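Teleop vs. handheld demos for picking from shelves: chest camera and wrist camera disagree
Posted in: Manipulation and teaching

Ilídio Fonseca
Member, 66 posts

I am collecting demonstrations for a pick task in a storage area. The target is long, soft and film-wrapped, so it flexes a little when lifted. Two ways of recording are open to me:

a) Remote control. The operator drives the arm with a Vasylenko leader and watches the wrist stream.
b) By hand. The operator wears the chest camera, does the task with a handheld gripper, and the Sarkix recorder logs both streams.

Views from both kinds of camera, same area:
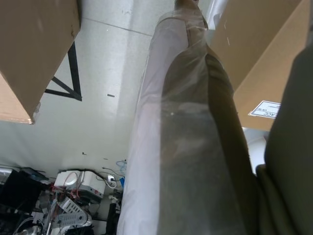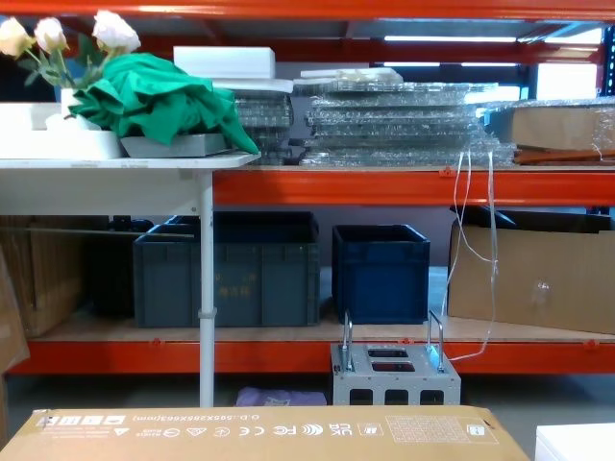
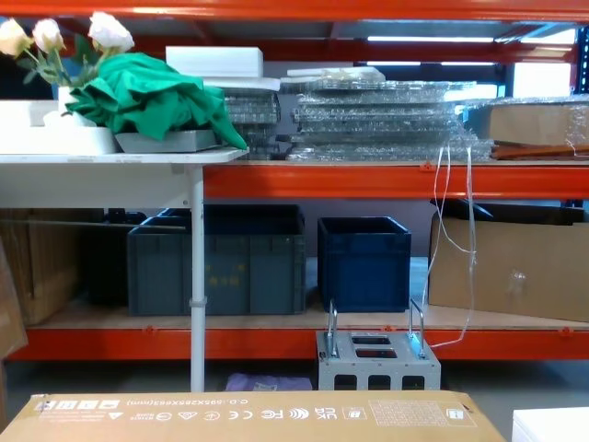 With (a) I have 52 usable episodes. The policy reaches the target but closes early on about a third of the rollouts. With (b) I get episodes much faster, but when I train on the wrist and chest streams together, the result is worse than wrist only. Loss looks normal in both cases. The streams are stamped by their own clocks and merged afterward by nearest timestamp.

Should I drop the chest camera, go back to remote control only, or fix something in the merge? I would like to keep (b) if possible. The arm is shared and I only get it until 2 p.m.

brorkgate_user
Member

Go with remote control. Handheld data never transfers, too noisy. We tried it once and went back.

m_pandedum
Moderator

I disagree with the reply above. Handheld data transfers well enough if the timing and the gripper width signal are right. Check those before you throw anything out.

1. Clock offset. Nearest-timestamp merging hides a constant offset. Record one clip in which both cameras see the gripper open and close sharply, then step through the streams and compare. An offset of 4 samples is enough to explain early closing if your action labels come from one stream and your images from the other. It won't show up in the loss.

2. Chest motion. The torso turns before the hand moves. The policy can learn that turn as a cue for what comes next, and at run time the cue is gone if your chest camera is replaced by a fixed one. You didn't say what you mount on the robot side. If it is a fixed camera, train wrist only and use the chest stream for review and for cutting episodes.

3. Clear film. Highlights on plastic shift with every small change of view. Vary the lamp position between sessions, or the policy will key on a streak of light that is somewhere else the next morning. Depth from a stereo pair is poor on film too, so don't use it to trigger the grasp.

4. Gripper width. In remote control you log the commanded width. With a handheld you log the measured width, and on a soft object those differ for the whole time you are squeezing. Pick one definition. I convert the handheld log to a command by subtracting a fixed squeeze during contact.

For early closing in (a), look at the operator's delay as well. People driving from a wrist stream tend to start closing before the image shows contact, having learned to lead the lag. Shift the action labels on a copy of the data and retrain before recording more.

Ilídio Fonseca

Robot side is a fixed camera on a post, so point 2 applies. I will run the clap test on the clocks first and then retrain wrist only. For the squeeze value, do you measure it per object or use one number?

m_pandedum
Moderator

One number per gripper pad type. Measure it on the softest object you have and clamp the result at zero.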